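Project diary, cloth handling group
25 April 2018
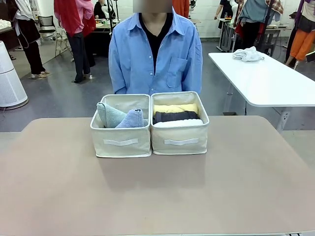 Two baskets on the bench: rolled towels on the left, folded items on the right.

Long session. The aim was to settle the layout for the sorting task before we write any more of the planner, and to finish labelling the January set, which has been hanging over us all term.

Layout first. We are keeping two baskets, side by side and touching, towards the far edge of the table. With a gap between them the segmentation step kept treating the strip of tabletop as a third region, and I spent most of last week on a threshold that only worked in the morning. Closing the gap removed the problem. The threshold is now a fixed value in the config file and I have deleted my code for adjusting it. No regrets.

The rolled towels are the harder case. In the left basket a grey one and a lavender-blue one stand upright, and the grey one leans on the basket wall with its fold over the rim. The model wants to merge towel and rim into one object. On the lavender one the spiral end faces forward and gives a good strong feature, so for the present I am using spiral ends as the grasp cue and ignoring anything that leans. The right basket is easier: yellow at the back, then dark grey, then white, all lying lengthwise. A plain colour split separates those three bands without any learning at all. I have noted this in the report as a baseline, since the marker will ask.

The cream fabric of the baskets is close to the white cloth in value. Worth remembering if we swap the order and put white at the rear, against the rim.

Labelling: 604 frames in the January set, of which 154 were still open this morning. All done by half past four. I rejected 2 for motion blur. Exported in the Triltton format, then again in the Ketero one, as the checker at Nogueira will not read the first. The two exports disagree on the origin (top left against bottom left) – same boxes, flipped. Wrote a short script to convert and put it in the shared folder with a note at the top.

Trilico build still fails on the lab machine. It compiles on mine. The difference is a library version, and I do not have rights to change it there. Request sent.

Room was busy and the back tables were in use, so I did the last hour of labelling on the stairs.

To do:
Repeat the colour split with yellow and white exchanged.
Collect more examples of towels leaning on the rim.
Measure rim height on both baskets, empty and full.
Redo figure 3 in the report, axis labels too small.
Ask for a second key to the cupboard.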